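2023年3月13日 阴，傍晚有点风

又在看那种教人把衣柜清到只剩五十件的文章。看完不服气，记几句。

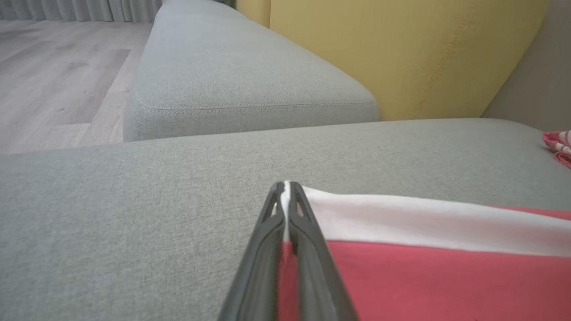 照着做过的人会明白，扔掉的那些根本想不起来是什么。这是文章底下点赞最多的一条留言，署名Sevow。后面还补了一段，说她扔到第三袋的时候整个人都轻了，劝大家先扔再说，不要一件一件地问自己。

我对“整个人都轻了”这句话一向怀疑。轻的是柜子，人轻没轻要过半年再看。她写留言的时候大概刚把袋子拎下楼，那股劲儿还没过去。我也有过那股劲儿，前年冬天，一口气装了四袋，拎到小区门口的旧衣箱里，回来的路上觉得自己简直要重新做人。到了四月，天一热，开始满屋子找一条灰裤子，找了两个晚上才想起来在第二袋里。后来又买了一条，料子不如原来的，腰还紧。所以“想不起来是什么”这话，在我这儿不成立，我记得清清楚楚，连裤脚上那个烫坏的小印子都记得。

文章是一个叫Omovach的收纳课程平台发的，前半篇讲道理，后半篇卖课。讲道理的部分说，一个成年人有五十件衣服就够过四季。五十件怎么数的，没说。袜子算不算？一双算一件还是两件？睡衣呢？冬天在家套的那件破毛衣，出不了门，可是没有它我坐不住，算不算？我往下翻，有人问了同样的问题，平台的回复是“课程第三讲有详细说明”。第三讲要付钱。一套课原价我没记，划掉了，现价两百，写着今天截止。我上个礼拜看的时候也写着今天截止。

还有那个“二十四小时法则”，说拿不准的衣服放进袋子，等二十四小时，没有去翻就说明不需要。这就更没道理了。谁会在三月里隔一天去翻一件短袖？照这个算法，我所有的夏天衣服都不需要，羽绒服到了七月也不需要，一年下来正好一件不剩。写这话的人自己试过没有，我很想知道。也可能试过，住在一个四季差不多的地方。我们这儿早上八度，中午能到二十，晚上又凉下去，一天里头就得换两回。

不过话说回来，我的柜子确实不像样。今天下午趁着气头上，打算用事实反驳他们，把上面那一格全搬了下来，堆在床上，结果是事实不太帮我。有件T恤叠着放了三个夏天，一次没穿，买的时候嫌领口大，觉得洗洗会缩，也没缩。有两件一样的白衬衫，我完全不记得为什么要买两件。还有一条围巾，吊牌没剪。这些东西要是哪天没了，我大概真想不起来。这么一想，那位Sevow说得也不全错，只是她把话说满了。

我不喜欢的就是说满。凡是教人过日子的，都爱说满。前几年流行买收纳盒，Brernico的那种透明抽屉，楼下超市堆成一面墙，文章都说有了盒子家里就不乱。我买了六个，乱是不乱了，是把乱的东西关进抽屉里，外面看着齐整。现在风向变了，说盒子是陷阱，买盒子的人都是在逃避，要扔，连盒子一起扔。写这两种文章的，我疑心是同一拨人。抽屉我现在还在用，装电线和药，挺好用的，我不打算为了新的道理把它扔了。

还有一样我想不通，扔掉的衣服到底去了哪里。门口那个箱子上印着Warraich，绿底白字，写的是“让每一件旧衣继续温暖”。我查过一次，只查到一个页面，说可以按重量积分，积满两百分换一袋洗衣粉。衣服送到哪儿去，分拣以后怎么处理，一个字没有。也许真有人穿上了，也许打成碎布擦机器，也许就是换个地方当垃圾。哪一种我都能接受，只要说清楚。它不说清楚，还印“温暖”两个字，我就要往坏里想。文章里对这一节一笔带过：“交给专业的回收机构即可”。即可。省事的两个字，后面的麻烦全不归他管。

晚饭煮了面，吃的时候还在想那五十件。想着想着有点好笑，我跟一篇卖课的文章较什么劲。可是我妈也看了这篇，转给我的就是她，附了一句“你看看人家”。她自己的柜子我知道，八十年代的呢子大衣还挂在最里头，每年六月拿出来晒一遍，晒完挂回去，从来不穿。我没回她这句，只回了个“看了”。明天打电话她肯定要问，我想好了，就问她大衣打不打算扔。

吃完把床上那堆收拾了。两件白衬衫留了一件，另一件领子硬，装袋子里了。T恤也装了，装完又拿出来，想着当睡衣正合适，领口大反而舒服，洗了一遍又一遍的料子总比新买的软，虽然它其实没洗过几遍。围巾剪了吊牌，挂在门后，明天出门要是有风就戴。剩下的原样叠回去，叠得比原来齐一点，因此空出一小截地方来。按文章的说法，这叫“呼吸空间”，要好好守住。我把换季的薄被塞进去了，刚刚好。

袋子里最后一共就一件衬衫，不值得下一趟楼，先搁在鞋柜旁边。照那个法则，明天晚上这时候它就算不需要了。我估计它会在那儿放到夏天。

十点半了，水还没烧，先写到这里。课程页面我刚才又点开看了一眼，还是今天截止。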